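パイルを戻すには乾燥の順番から　ノルケックの縫いぐるみ再整備工程を聞く

ノルケックの作業棟では、受け入れから出荷までの通路が一方向に引かれている。途中で逆戻りできる扉はない。技術担当のセルピル・エルソイ氏(Serpil Ersoy)に話を聞いたのは6月で、外気の湿度が上がり、乾燥工程の条件表が夏用に切り替わった直後だった。

同社が扱うのは中古の布製玩具、主に縫いぐるみである。回収された品を分類し、洗浄し、必要なものは縫い直し、再販売業者に渡す。エルソイ氏はもともと椅子張り用の起毛生地を扱う会社で摩耗試験をしていた。玩具に移ってから戸惑ったのは、生地よりも形のほうだったという。

「椅子張りの生地は平面で試験できます。測りたい面積を切り出して、台に固定して、荷重をかけて擦ればいい。縫いぐるみは切れません。切ったら商品でなくなります。表の毛と、地組織と、縫い目と、中の綿を、全部つながったまま扱うことになります」

工程の条件はすべて、この四つの部位のうちどれが先に傷むかで決まる。表面の毛だけなら高い温度に耐える場合でも、接着剤で付けた目や鼻が先に外れることがある。綿が無事でも、縫い代の細い部分が洗浄中の自重で開くことがある。水を含んだ縫いぐるみは、乾いているときと比べものにならないほど重い。

「家庭で洗ったことのある方はご存じでしょうが、水から引き上げるときに耳や腕を持つのがいちばんいけません。付け根に全体の重さがかかります。胴を下から支えて上げるのが基本です。うちでは浅いかごごと上げますので、手では吊りません」

■分類は6区分

受け入れ後の最初の作業は分類である。現在は6区分で運用している。短毛の編み地、長毛のパイル、カールやループのある生地、表面に印刷や樹脂加工があるもの、内部に部品が入っているもの、そして判断保留。最後の区分を設けたのは運用開始後で、それまでは作業者がどこかに必ず振り分けていた。

「保留がないと、迷った品は必ず多いほうの区分に入ります。短毛の箱がいちばん大きいので、迷うと短毛に入る。短毛の条件は洗浄が強めですから、誤って入った長毛が傷みます。保留という箱を置いただけで、短毛区分の仕上がり不良が減りました」

昨年度、工程の検証用に記録を取った品は1,120点。このうち173点で、最初の分類と最終の処理区分が一致しなかった。理由の記録を読むと、長毛と短毛の取り違えよりも、内部の部品を見落とした例が多い。鳴き笛、鈴、樹脂の粒、成形した骨組みなどである。鈴は振れば分かるが、綿の中央に縫い込まれた樹脂の粒袋は、外から押しただけでは綿の塊と区別がつきにくい。

「粒袋は乾燥で困ります。袋の布が水を抱えて、外側の綿が乾いたあとも中心が湿ったままになる。表面の温度も手触りも正常ですから、検査で通ってしまいます。しばらくして臭いが出て初めて分かる。ですから、いまは乾燥前後の重量を一点ずつ記録します」

重量の記録にはウォソウ(Wosow)という管理ソフトを使う。受け入れ時の乾燥重量を入れておくと、乾燥後の値との差が画面に出る。差が基準内に収まらない品は検査に回らず、乾燥室に戻される。単純な仕組みだが、導入前は品ごとの重量という発想がなかった。かご単位で量り、かご単位で合否を決めていたため、よく乾いた品が乾き切らない品の分を打ち消していた。

■長毛パイルの扱い

毛足の長い生地は、見た目の劣化が早く、戻せる余地も大きい。エルソイ氏の説明では、使い込まれた長毛パイルの「ぼそぼそした感じ」には性質の違う二つの変化が混ざっている。

一つは毛の先端の絡みである。細い繊維が互いに巻き付き、皮脂や糖分がそれを固定している。洗浄で固定しているものを落とし、乾き切る手前でほぐせば、相当の部分が戻る。もう一つは繊維そのものの変形で、熱と圧力が同時にかかった場合に生じる。先端が縮れ、断面がつぶれる。こちらは洗っても戻らない。

「見分け方は、毛束を少しつまんで水で湿らせ、指で根元から先へ引くことです。絡みなら、湿らせた時点で毛がばらけ始めます。熱で縮れた毛は、濡れても縮れたままです。乾いた状態で見比べても区別できません。熟練の人でも間違えます」

熱による変形の原因としては、家庭用の衣類乾燥機が多い。ポリエステルの毛は、ある温度域を超えると、そのとき押し付けられていた形を覚えて冷える。ドラムの中で回る間に毛先が繰り返し壁面に当たり、熱い状態で曲げられ、曲がったまま冷えていく。アクリル系の毛ではさらに低い温度から手触りが変わり始める。

再整備の現場で長毛区分に高温を使わないのは、このためである。一方、衛生の観点からは温度を上げたい。ダニ対策としてよく挙げられる60度という温度について、エルソイ氏の見方は慎重だった。

「60度という数字だけが独り歩きしています。どこの温度なのか。水の温度なのか、空気の温度なのか、綿の中心の温度なのか。中綿は断熱材ですから、表面を60度にしても中心はなかなか追いつきません。中心が追いつくまで待つと、今度は表の毛がもたない品が出ます。短毛の小さい品ならできますが、長毛の大きい品に同じことはさせません」

長毛の品では温度に頼らず、低温での冷凍保管と、そのあとの洗浄を組み合わせている。冷凍で死んでも死骸やふんは残るので、洗い流すところまでを一組として扱う。冷凍庫に入れる袋の大きさも決まっていて、詰め込みすぎると袋の中央の品が冷えるのに時間がかかる。断熱材としての綿は、温めるときにも冷やすときにも同じように効く。

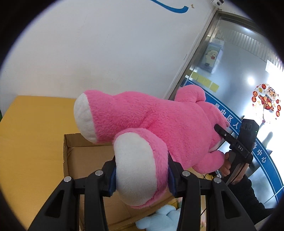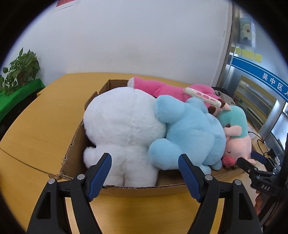 洗浄槽の水は軟水にしている。硬度の高い水では洗剤の成分が繊維の間に残り、乾いたあとの毛が粉を吹いたようになる。濃い色の生地では目で見て分かり、淡い色の生地では触って分かる。洗剤はチョウダリー(Chowdary)から業務用の中性のものを仕入れており、柔軟剤は使わない。

「柔軟剤を入れると、出荷の日の手触りは良くなります。ただ、繊維の表面に膜が残るので、次に汚れが付くときは付きやすい。それに、玩具は口に入ることがあります。すすぎで落ちない前提のものを、わざわざ載せる理由がありません」

すすぎの終点は時間で決めず、排水の導電率で決める。給水との差が基準値まで下がった時点を終点とする。この方式に変えてから、すすぎ回数は品の組み合わせによって増減するようになった。平均すると水の使用量は以前より減ったが、大型の品が多い日は増える。

■脱水と乾燥の順番

今回の取材で最も長く話が及んだのは、脱水から乾燥への移り方である。脱水は遠心式で、回転数は低い。縫いぐるみはネットに入れ、ドラムの内壁に沿って均等に置く。偏ると振動が出るだけでなく、綿が一方向に寄る。いったん寄って固まった綿は、乾いてからでは手でほぐしにくい。

「順番としては、脱水、綿の位置直し、粗乾燥、毛の起こし、仕上げ乾燥、冷却です。工程表にはそう書いてありますが、以前は綿の位置直しが乾燥のあとにありました。乾いた綿のほうが軽くて動かしやすいと思われていたのです。やってみると、湿っているうちのほうが塊の境目が指で分かります。乾くと全体が膨らむので、境目が隠れます」

位置直しは手作業で、胴を両手で挟み、塊を見つけたら縁から崩す。中央を押すと塊はそのままの形で逃げる。首や腕の付け根など、もともと細くなっている部分は、綿が抜けて折れ曲がりやすい。ここに綿を寄せ戻せない場合は縫い目を開ける。開ける場所は背中か、製造時に最後に閉じた箇所である。最後に閉じた箇所は手縫いになっていることが多く、糸目の間隔が機械縫いと違うので見つけられる。

粗乾燥では送風が中心になる。乾燥室の棚はトロレッティ(Trolletti)の網台車で、段の間隔を品の高さに合わせて変えられる。エルソイ氏が台車に求めたのは積載量よりも、下からの通気だった。板状の棚では、接地面の毛が寝たまま乾き、その部分だけ色が濃く見える。毛の向きが変わると光の反射が変わるためで、汚れが残ったように見えるが汚れではない。返品の理由に「しみ」とあったもののうち、調べると毛の寝癖だった例が少なからずあるという。

毛を起こすのは、粗乾燥が終わり、表面が乾いて根元にわずかに湿りが残る段階である。早すぎると毛が束になって戻り、遅すぎると抜ける。道具は先の丸いピンブラシを使い、毛先から始めて少しずつ根元に近づける。根元から一度に引くと、地組織に固定されている毛が抜ける。

「抜けた毛の量は記録しています。ブラシに残った毛を集めて量るだけです。正確な試験ではありませんが、同じ人が同じ道具で同じ区分をやっていれば、変化は読めます。増えたときは、だいたい乾燥の時間が延びています。ブラシの担当者が急に下手になることは、あまりありません」

仕上げ乾燥のあとに冷却を独立した工程として置いている点も、以前との違いである。温かいまま袋に入れると、冷える過程で袋の内側に水分が出る。重量の差は基準内でも、袋の中では毛先が湿る。加えて、温かい毛は圧力の跡を残しやすい。冷却中は品を重ねず、毛先が室温に戻るまで台車の上に置いておく。

日曜は作業がないため、土曜の夕方に乾燥が終わった品は月曜まで台車に残る。最初は設備の占有として問題にされたが、月曜に出した品のほうが毛の立ち方がそろっていることが分かり、平日の冷却時間を見直すきっかけになった。

■縫製の補修

補修の判断は、縫い目が開いているか、生地が裂けているかで分かれる。縫い目が開いただけなら、元の針穴を使わず、少し内側を縫い直す。元の針穴は地組織の糸がすでに切れていることがあり、同じ場所を通すとまた開く。内側に寄せた分だけ形は細くなるが、長毛の品では毛に隠れて分からない。短毛の品では左右で差が出るので、反対側もわずかに詰める場合がある。

「左右を合わせるかどうかは、部位によります。耳は合わせます。顔の印象が変わりますので。脚は片方が少し細くても、そのままにすることが多い。縫えば縫うほど針穴が増えます」

生地の裂けは当て布で補う。裏から当てるには綿を一度抜かなければならず、手間がかかる。表から当てるのは見た目の点で再販売業者が受け取らない。したがって裂けの補修は、品の値段と作業時間の比較になる。基準に届かない品は素材回収に回る。表の生地と中綿を分け、中綿だけを詰め物の原料として引き渡している。

目や鼻の部品は、洗浄前と出荷前に二度引っ張る。引張用の器具を使い、決められた力で決められた時間引く。樹脂の目には、裏側の座金で固定する形式と、糸で縫い付ける形式がある。座金式は緩みが表から見えず、引いて初めて傾く。傾いたものは交換か、刺しゅうへの置き換えになる。

「刺しゅうに替えると別の顔になる、という苦情はあります。その通りだと思います。ただ、三歳未満向けとして出す品に、緩んだ座金は残せません。そこは買い手の好みと並べて考えるところではないので」

■毛の色

色落ちの試験は洗浄前に目立たない部分で行う。白い綿布を湿らせて押し当て、色の移りを見る。一つの品に濃い色と白の部分が隣り合っている場合は、試験で色が移らなくても別扱いにする。すすぎの途中で長く置くと、試験の接触時間では出なかった移りが出ることがある。色の違う品を同じ槽に入れるかどうかも、この試験の結果で決める。

日光による退色は戻せない。棚の窓側に置かれていた品は、片側だけ色が浅い。再染色は検討したことがあるが、ポリエステルの染色には高い温度が要り、前述の毛の変形と衝突する。現在は退色の程度を出荷時の等級に反映させるだけにとどめている。

等級の表記について、再販売業者からは簡略化の要望が出ている。毛の状態、綿の状態、退色、補修の有無を別々に書くと、店頭の札に収まらない。エルソイ氏は一つの記号にまとめることには反対の立場をとる。

「毛がきれいで補修がある品と、毛が荒れていて補修のない品が、同じ記号になります。買う人にとっては別の物です。札が小さいなら、札を大きくしてもらうほうが早いと思います」

■保管中の変化

出荷待ちの保管は、湿度を管理した部屋で行う。圧縮袋は使わない。中綿は短期間の圧縮なら戻るが、長く押さえると繊維の折れ目が残り、かさが減ったままになる。減り方は綿の種類によって異なり、中空の繊維ではつぶれた断面が戻りにくい。

積み重ねにも上限を設けている。下段の品は上段の重さを受け続けるので、箱に入れる場合は大きい品を下に置くという一般的なやり方が、そのまま正しいとは限らない。大きい長毛の品は、下に置くと毛の跡が広い面積に付く。小さく硬い品を下にすると、今度は上の品に局所的なくぼみができる。試した結果、平らに並べて一段に収めるのが最も跡が少なかったが、保管の効率が悪い。出荷までの日数が短い品だけ二段を認めている。

跡が付いてしまった場合は、蒸気を離して当て、冷めるまで触らない。家庭で同じことをする場合の注意を尋ねた。

「アイロンの面を付けないこと、それから、蒸気を当てた直後にブラシをかけないことです。温かくて湿った毛はいちばん動きやすいので、ブラシの力がそのまま形になります。手で軽く空気を入れて、置いておいてください。全体が冷めてからブラシです。目や鼻の近くには当てません。接着の場合、そこから緩みます」

洗うべき頻度についても聞いたが、回数の目安は出していないという。毎日口に入れる子どもの品と、棚に飾ってある品では条件が違いすぎる。飾ってある品については、洗うよりも、ほこりを弱い吸引で取るほうを勧める。吸引口には薄い布をかぶせ、毛を直接吸わせない。

次の課題は、内部の部品の検出である。受け入れの段階で粒袋の有無が分かれば、乾燥の時間を最初から分けて組める。金属探知では樹脂の粒は拾えない。現在試しているのは、品の体積と重量から密度を求め、同じ区分の標準値から外れたものを抜き出す方法で、体積の測り方がまだ定まっていない。毛足の長い品では、どこまでを体積に含めるかで値が大きく変わる。

「毛を押さえて測ると、押さえる力で値が変わります。毛を含めて測ると、毛の荒れた品と新しい品で値が違ってきます。いまは網の筒に入れて、決まった重さのふたを載せて、高さを読んでいます。短毛ではそれで足ります。長毛は、ふたの重さをもう少し変えて試しているところです」

ふたは厚さの違うものが作業台の脇に重ねてあり、それぞれに油性ペンで重さが書き込まれていた。夏用の条件表で運用するあいだは長毛区分の測定を続け、湿度が下がってから同じ品をもう一度測る予定だという。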